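Why does dust settle on everything?

Run a finger along a shelf that hasn't been wiped for a week and it will come up grey. Dust is made of very small bits of many things: fibres from clothes, soil from shoes, pollen, flakes of skin and crumbs. Some bits are so light that they float in the air for hours before they land.

Warm air rises and cool air sinks, so the air in a room is always moving a little. It carries dust along with it. When the air slows down, the dust drops.

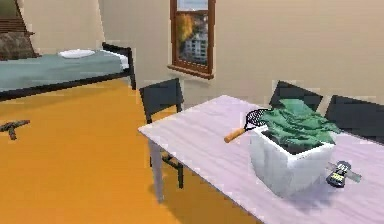

Flat surfaces catch the most. A tabletop holds whatever falls on it, and dark colours show pale dust sooner than light colours do. Plant leaves collect it too, and a dusty leaf gets less sunlight. You can wipe leaves gently with a damp cloth.

Drawers stay cleaner inside because they are closed most of the time. The top is another matter.

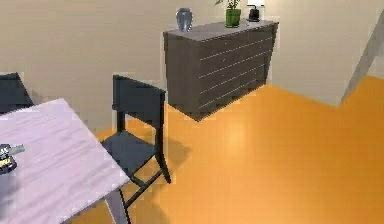 A dark grey dresser with small items on its flat top.

Try it yourself

You will need 3 pieces of black card and a magnifying glass. Put one card on a high shelf, one near a door and one inside a drawer. Leave them from Monday to Monday. Which card has the most specks? Draw what you see and write down the colour of any fibres.

Stairs are a good spot to look as well. Feet bring in grit, and it gathers in the corners of each step. Vacuum from the top step down, so that the dirt you knock loose falls on steps you haven't cleaned yet.

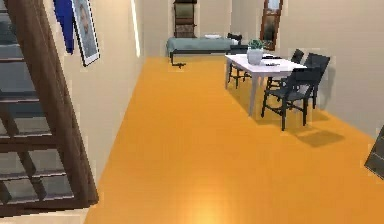 Stairs with grey treads and a dark brown side rail.

Words to know
Fibre: a very thin thread.
Pollen: fine powder made by plants.

Written by Araba Sowah

Filed under: Science at Home, Ages 7 to 10

Contact us | © Testhorpe Kids | Back to top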